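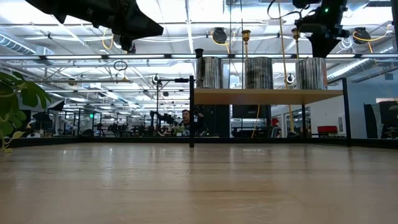 Trakville Candle Swap: Frequently Asked Questions

Last updated 24 Sep 2021

What is the Candle Swap?
It's an evening where people who make candles at home bring what they've made and go home with what somebody else made. We started in January with one table at the Clutby Street hall, and now we get 96 people through the door on a good night! No money changes hands between swappers.

Do I have to be any good?
Not at all! Nga Đinh, who runs the welcome desk, still brings out her first pillar candle, and it leans badly. If it has a wick and it lights, bring it.

How many candles can I bring?
Up to 19 per person. You get one paper token for each candle and trade tokens for whatever you like. Tall tapers count as one token per pair (they look so lonely on their own).

What kinds of wax are allowed?
Soy, beeswax, paraffin, coconut, blends, all welcome. Please put the wax type on your label, along with the scent and anything a person with allergies would want to know. Blank labels are at the desk if you forget.
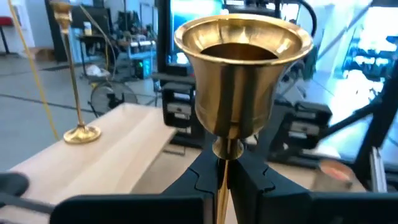
Can I swap things other than candles?
Yes, and we love it when people do. Holders, snuffers, wick trimmers, molds and leftover wick all go on the side table. One token per item, or two for something really special. Give old holders a wash first. If there's wax stuck inside, warm water usually loosens it, and a soft cloth takes care of the rest.

I'm bringing glass jars. Any rules?
Check them for chips and cracks before you pour. Drinking glasses are a no from us, even the thick ones, as many of them aren't made for heat. Jars that once held a shop candle are fine to refill once they're clean.
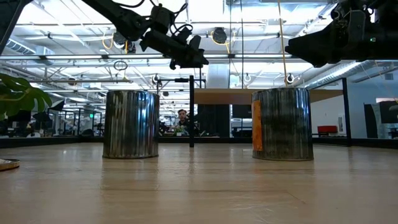 Why does my candle burn a hole straight down the middle?
Ah, tunneling! We get this one every single time. Your wick is probably too small for the width of the candle. Go up a size and try again. On the first burn, let the melted wax reach close to the edge before you blow it out, and stay in the room with it the whole time.

Are there workshops?
There are! Weidong Meng teaches a beginner pouring class before each swap, and his dipped taper class fills up fast. Wax and wicks are included, so wear something you don't mind getting drips on.
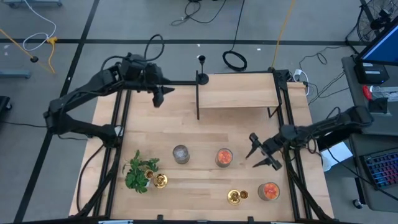 Can we light candles at the swap?
Only at the test bench by the back door, with one of our helpers. Everywhere else is sniffing only, and there is a LOT of sniffing.

What happens to the leftovers?
Unclaimed candles go into the box for the next swap. Broken ones get melted down in the beginner class and come out some very surprising colors.

How do I sign up?
Drop in at the Clutby Street hall, or put your name on the sheet at the Dlamini craft store. Tell them if you'd like a table near the door, those go first.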